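Unit 4: Tidying as a benchmark task

Course notes, Applied Automation. Instructor: Yevdokiia Derkach. Lab sections: Fergal Ní Chonaill.

4.1 Where we left off

Unit 3 ended with fixed pick-and-place on a line, where part geometry, part pose and cycle time are known in advance. Household chores remove the first two and relax the third. The question for this unit is how much of a chore survives once it is written down as a task a machine can be scored on.

"Put the toys away" is the standard starter chore. A person hears one instruction. A controller needs at least the following:

- which objects count as toys
- where each one is and how it is turned
- a grasp that the fingers can reach without striking the table
- a path to the container that clears the rim
- a test for whether the object ended up inside

The last item is often left out of student designs. A gripper that opens over a bin has released something -- it has not established where the thing went.

4.2 The task in its reduced form

One object, one open container, one flat surface, two arms with two-finger grippers. Tape lines divide the surface into cells, so a start position can be written as a row and a column.

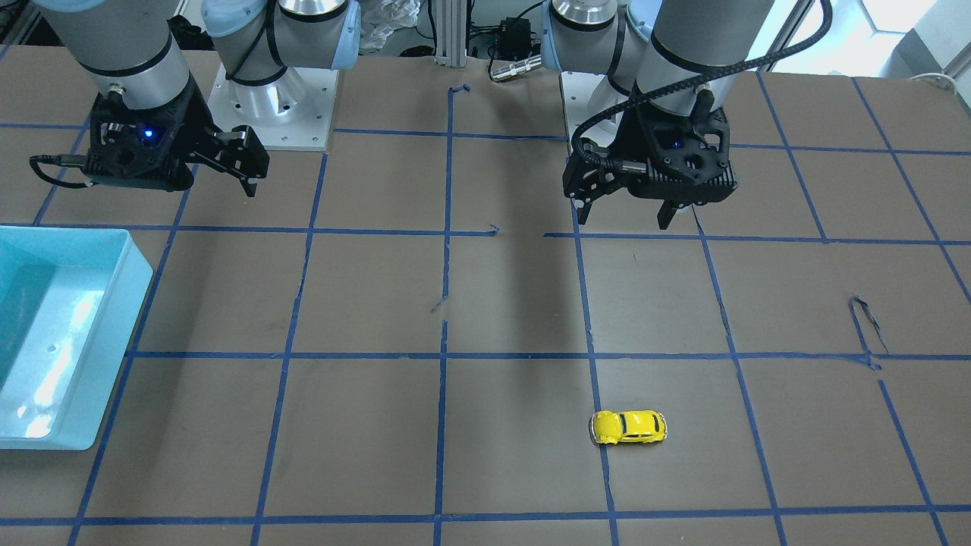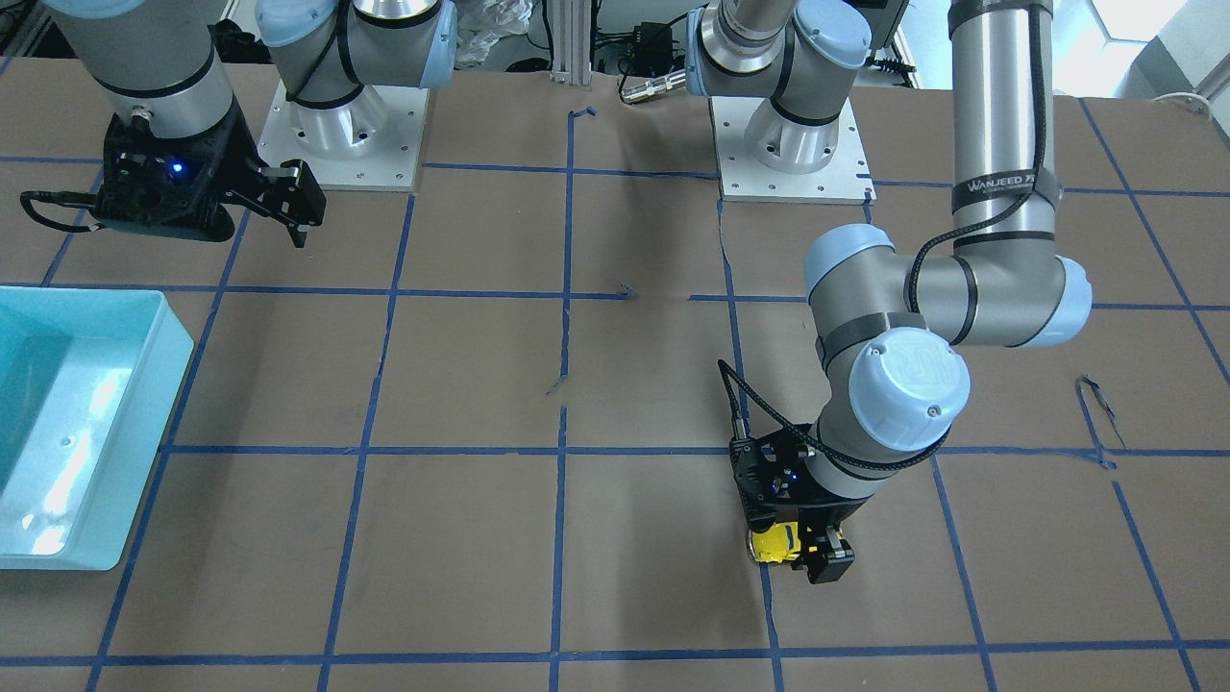
Toy car and bin on the taped table. The gripper is closed on a yellow object in the second picture only.
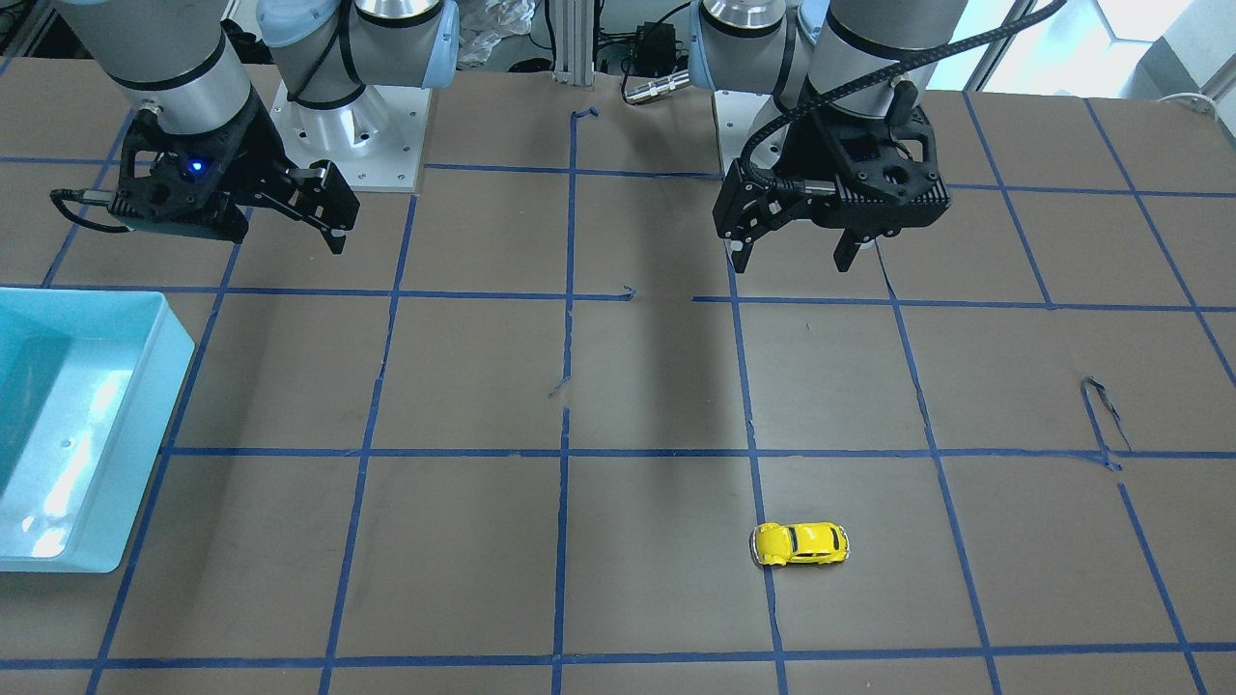
Consider what the reduction has taken away. There is no pile, so nothing has to be moved to expose the target. There is one object class, so sorting drops out. The container does not have a lid. What remains is localization, grasp, transfer and release, and each of these can fail independently.

Arm assignment deserves a note. If the object lies on one side and the container on the other, the planner may carry with a single arm across the table or hand over in the middle. A handover shortens each reach but adds a second grasp, and the second grasp starts from a pose the first one has disturbed. For small rigid objects, prefer the single-arm carry unless reach forbids it.

4.3 Reading reported results

The Prernon exercise set contains 2,760 logged attempts at single-object tidying, of which 905 use a start cell that does not appear in the training portion. Report the two groups separately. A pooled success rate hides the case a household cares about, where the object is never in the same place twice.

Also record resets. If a person repositions the object after each attempt, that labor belongs in the cost of the chore. The Histano worksheet has a column for it. Leave it blank only if resets were automatic.

4.4 Can machines do it yet?

For the reduced task, yes, within a known workspace and with someone nearby. For a living room floor, the course takes the position that the evidence is thin. Shop-floor kitting sits between the two: mixed parts, but known bins and trained staff. Maksymiv (reader, chapter 11) argues that kitting will be settled first. Derkach disagrees on the grounds that error costs are higher there. Both arguments are examinable.

4.5 Assigned work

1. Write a success test for the task in 4.2 that uses no human judgment. State which sensor it depends on.
2. List 4 ways the release step can fail after a correct grasp.
3. Using the Ferex template, estimate operator minutes per completed attempt, resets included.

Hand in to Fergal Ní Chonaill by 24th June. Unit 5 (deformable objects: towels, bags, cable) moves to the September session.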